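4.2 Tribute posts in the week after the death of a singer

The second part of our material concerns the online reaction to the death of a well-known singer. Following the practice of Meinecke in his earlier study of fan forums, we do not use the name of the artist in the text, and we call her Singer B. The posts were collected in May from the public music board Jelumum and from the comment pages of the entertainment site Pruitt. After removing double entries we kept 3429 posts, of which 3136 were written in English. Only the English posts are treated in this section.

All posts were read by two coders. The first author, Giang Phan, prepared the coding guide, and Pascal Meinecke tested it on a small part of the material before the main work began. The guide has 7 categories: personal memory, praise of the voice, praise of the character, quotation of lyrics, sympathy for the family, news about the illness, and dispute. One post could receive more than one category. When the coders did not agree, the post was discussed until a common decision was found.

The category of personal memory was the most frequent in the first days. Many writers did not speak about the singer herself but about a kitchen, a car or a school dance where her song was playing. A typical post begins with a place and a parent, for example "my mother had this record on every time she cleaned the house." Such posts received long chains of answers, in which other users added a memory of the same song. We understand these chains as a form of shared mourning, although most of the writers did not know each other before.

Praise of the voice was written in a different style. The sentences were shorter, and superlatives were common. Writers often compared Singer B with younger artists, and this comparison was the usual starting point of a dispute. On Pruitt the disputes were closed quickly by the moderators, while on Jelumum they were allowed to continue, so the two sources cannot be compared directly in this category.
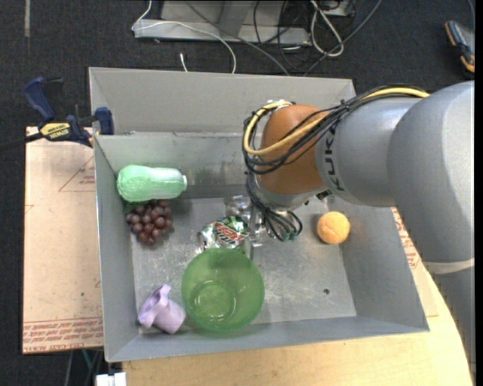

Figure 2. A robot arm reaching into a gray metal bin with loose objects.

4.3 The role of the private life

Singer B gave few interviews in her last years, and her illness was known only to people close to her. Closau has argued that a star who keeps the private life closed is mourned mainly through the work. Our results support this view only in part. Posts about the work were indeed the majority, but many writers praised exactly the silence of the singer and took it as a sign of dignity. In these posts the missing information became a part of her public image.

A smaller group of users felt hurt that they had not been told about the illness. They wrote that they would have liked to send letters or to visit a last concert. The answers to them were mostly friendly, but some users reminded them that a listener has no right to such news. Beto describes a similar conflict among the fans of television actors.

It should be noted that deleted posts could not be included, and sharp criticism of the family may therefore be missing from our material. The web pages were last checked on December 24, 2021, and at that time both archives were still open to the public.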